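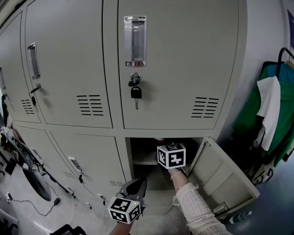 The night bus is back in Drillwood, and I rode the first one

By Abdelilah Bensaid

If you work nights in Drillwood, you probably know already, because your phone has been buzzing with it all week. For everybody else: the 142 is running after midnight again. It started back up this September after being gone for two winters, and it goes from the Saber Street depot out to the Gondis packing plant and home again by way of the hospital, the mall and the old rail bridge.

I was on the first one. I don't work nights anymore, but I did for six years before I started writing for this site, and I rode the 142 for almost all of them. I wasn't going to miss it. I set an alarm for 11:30 p.m., which my wife found very funny, and walked down to Saber Street in my big coat with a thermos like it was opening day.

The bus pulled out at 12:10 a.m. A couple of people clapped. The driver, who asked me to leave her name out of it, said she'd driven the route before it got cut and could still do it in her sleep, and then said please don't print that. (Sorry! It was too good.)

So what's new and what isn't? The line still has the same number, the same blue signs at most of the stops, and the same long, bumpy stretch past the lumber yard where you want to have the lid on your coffee. The schedule is different. The old one ran every hour until the morning buses took over. The new one runs at 12:10, 1:25, 2:40, 3:55 and 5:10, and those times were picked to fit with when shifts let out at Gondis and at the hospital. The old bus used to leave the plant gate four minutes before the late shift ended, so you could stand in the locker room pulling your boots off and know your ride was already halfway down the hill. I used to change in a panic every single night and leave half my stuff behind. Then I'd stand outside for an hour anyway.

That's fixed now. The bus waits at the plant gate until 15 minutes after the shift ends. I met a guy named Ray at the gate stop who has been paying for rides home since the route went away, and he told me it was costing him close to $300 a month. That's a car payment! He'd thought about buying a car, in fact, but his building has no parking and he doesn't like driving in the dark. He got on, sat down behind the driver, put his hood up and was asleep before the first turn.

A lot of this came out of a petition. It went around the break rooms last spring and picked up 532 names, a good number of them from the hospital's cleaning and kitchen crews, who hardly ever get asked about anything. I signed it too, so take that into account as you read this. The city council talked about it in May, put it off in June, and voted yes in July on a night so hot that they had the doors propped open with chairs. I sat through all of that. There was a very long discussion of a culvert first.

The money is only there for one year. The city is paying for most of it, and Gondis is kicking in a share, which is new. I asked the city how big that share is and was told the number would be in the budget packet, and then I read the budget packet and it wasn't there. I've asked again. If they send it, I'll add it to this story.

The buses are being run by Runik, the same company that handles the daytime routes. They've put two of their shorter buses on the night line. I like the shorter ones. They're warmer, and you don't get thrown around in the back as much. The heater on ours worked a little too well, and by the mall everybody had their coats open.

What does it cost? The regular fare, and your daytime pass works. There was a rumor going around that night rides would be double, and a couple of people at the stop had brought extra cash to be safe. They didn't need it. Transfers are good until the morning buses start, so if you get off at the hospital at 1:50 and get back on two hours later, you're covered. The driver can't make change, same as always.

Now, the complaints, because there are some and I think they're fair ones. The new route skips Orchard Hill. The old 142 went up there and the new one stays down on the main road, and if you live near the top, that's a 20-minute walk uphill in the dark with no sidewalk for part of it. I talked to a woman who works in the hospital laundry and lives up there, and she was pretty mad. She signed the petition, got her friends to sign it, and now the bus goes right past the bottom of her road and keeps going. Runik told me that going up the hill would add 11 minutes each way and throw off the times at the plant. Okay, I get it. But I've walked that hill in January, and I wouldn't want to do it after eight hours on my feet.

There's also no bus on holidays, which is when the hospital is short of people as it is. And the shelter at Mill Road still has no light. It had no light when I was riding. I remember standing in it holding up my phone so the driver would see me. I mentioned it to the city and they said it's on a list, and I'd love to see that list someday.

The number everybody will be watching is 857. That's how many rides the city wants to see in the first month if the line is going to be considered on track. I asked what happens if it falls short, and the answer was that they'd "look at the trend," so I don't think the buses disappear the next morning. But if you've been meaning to try it, this would be a good month to do it. Riders get counted when they tap or pay, so please do tap, even if the driver knows you and waves you on. I know that some of you get waved on.

Anyway, back to the ride. We got to the hospital at 12:32, two minutes late, and a bunch of people in scrubs got on looking like they didn't quite believe it. One of them took a picture of the front of the bus to send to her mom. At the mall only one person got on, a kid who'd closed up the pretzel place and was carrying a huge bag of the leftovers. He handed them out. I had two. They were cold and they were great.

Past the rail bridge it got quiet. I'd forgotten how much I like that part. The river's on your left, there's hardly a car, and you can see the plant lights from way off. I used to call my brother from right there, back when he was living out west and it was still early evening for him, and we'd talk until I lost signal at the lumber yard. I texted him this time instead. He wrote back "why are you awake."

We pulled up at the Gondis gate at 12:58 and people came out in ones and twos, still zipping things up, lunch bags under their arms. A few of them had no idea the bus was running. One man walked right past it to the curb where his ride usually picks him up, stopped, came back and asked the driver if this was for real. She told him to get in, it was cold out.

I got home at 1:45 and couldn't sleep at all, which serves me right.

A few practical things, since people have been writing to me to ask. Schedules are posted at the Saber Street depot and inside the hospital's main entrance, and the plant has them up next to the time clock. Bikes can go on the front rack, two at a time. Dogs have to be in a carrier. The last bus from the plant leaves at 5:50 a.m. and connects with the first daytime bus at the mall, with a seven-minute wait between them if everybody's on time.

The city is taking comments on the Orchard Hill stop until the end of the month. You can drop a note in the box at the depot or tell them in person at the next council meeting, which starts at 6:30 p.m. in the upstairs room. I'll be there, probably in the back row. There's another culvert item on the agenda, so bring a snack.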